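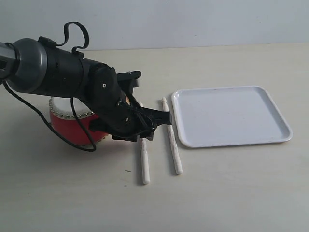 Settling the Small Instruments: A Conversation with Afia Owusu

Search this site Go Advanced search

The music room at the Watley center opens at 9 in the morning, and Afia Owusu is usually at the tables before then. She has directed the early percussion program for two years and is responsible for its collection, which now stands at 186 instruments.

Ms. Owusu prefers to begin with the drums. "A child will go to a red drum before anything else in the room," she said. "We put one out on a pale table with a pair of sticks, and we leave it there. The lesson can wait a few minutes."

The smaller drums are chosen for the tabletop, where a seated child can reach the head without stretching. Ms. Owusu is particular about the rims. Studs are checked by hand at the start of each term, and a drum with a raised one is withdrawn until it has been repaired.

Settimio Colombo, who repairs the instruments, described the work as slow. "The heads are simple enough," he said. "The studs take patience. If you hurry them, the shell marks, and a glossy finish shows everything."

Trays were introduced in April at his suggestion. Sticks had been rolling off the tables and were often returned to the wrong cupboard — a small matter, Ms. Owusu said, but one that cost each class part of its time. Sessions last 30 minutes.

Asked what she would add to the collection, she named larger hand drums and a second set of shelves. "I would also like a rug," she said. "The floor is very loud."

Comments

Nuanchan Kaewkla: My daughter attended last spring and still asks for the red one. Are sticks provided for home practice?

Osian Prosser: Do the repairs extend to instruments owned by families? We have an old drum with two studs missing.

Wichai Ongart: I agree about the rug.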